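Boards > Fight Talk > Amateur and Club Boxing > Rikbridge show, who's going?

We use cookies to keep you logged in and remember your settings. By staying on this site you accept our cookie policy.

southpaw_dad
3 Jul 2020
So the Rikbridge card is back on, 11 bouts, no crowd to speak of, and a stream for everybody stuck at home. I've been starved for live boxing since spring so I'll watch anything, but the one I really want is Bedoya against the Skudlow kid. Bedoya is the puncher, sure, but I think he gets outboxed. Three rounds goes by fast when you're chasing a guy who won't stand still!

jabfirst
No way. Have you watched Bedoya go to the body? The Skudlow kid backs up in straight lines and drops his left hand every time he resets. I've got Bedoya by stoppage in the second, and I'll say it again next week.

cornerstool
I'm with the OP. Skudlow fighters always come in fit, and that counts for a lot after months of no sparring. Bedoya looked heavy in the pad clip his gym put up. Might be nothing - one pad clip is one pad clip - but I didn't love it.

jabfirst
Everybody looks heavy on pads in July, come on. Wait for the weigh-in.

ropeadope_rita
Can we talk about the price of the stream though? I paid for the last Jeton one and it froze all through the main event, then came back for the interviews. I do want the gyms to get some money, they've been shut for ages, but I'm not paying twice for a spinning wheel.

Also I'm doing my usual and dressing up for fight night, even if it's only me and the couch. Going full Vegas high roller this time. 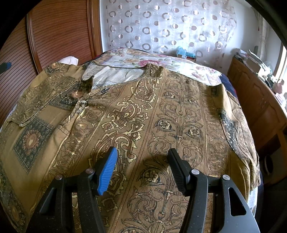 My fight night shirt, gold bits and all

southpaw_dad
Rita, that shirt wins on points before the first bell. Is that a sunflower on there? My wife says I'm not allowed one.

cornerstool
Love the shirt. On the stream, I had Jeton too and mine was fine, so it could be your connection? A friend of mine had 200 people in his gym's group chat that night and only a couple were complaining.

ropeadope_rita
My connection plays movies all day long without a hiccup. It was them.

lefthook_larder
Agree with Rita, mine froze as well, and I asked for a refund and never heard back. They were bragging about 1000 buys the next morning, so they can afford a better setup. Anyway, Bedoya on a split decision and everybody argues until Monday.

jabfirst
Second round. Body shot. Bookmark this.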